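Quick one before the Wednesday send. The road between Kemum and Bustasholm is still shut at the Yule bridge after the fuel truck fire - one lane maybe by the weekend, maybe not. Two people hurt, both out of hospital now. Driver is OK.

Power was out to 1056 homes at the worst of it. Most back on by breakfast, last 3 streets a bit later. Fraser Guthrie from the fire service says the cause is still being looked at and please stop driving up to the tape for a look.
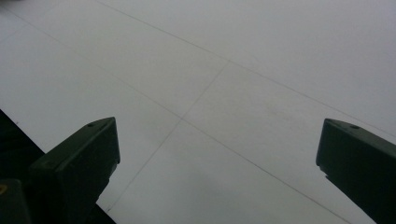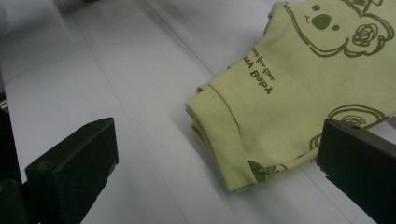
Bistton, November - Relief fund stands at 3529 dollars. Goes to the families moved out of the riverside row, who still cant get back in. Fergus Skinner is taking names for spare rooms, ring him before 9 pm.

School bus is going the long way round, so add time in the mornings. Boil notice is lifted for everyone exept the top end of Yule. More when we have it.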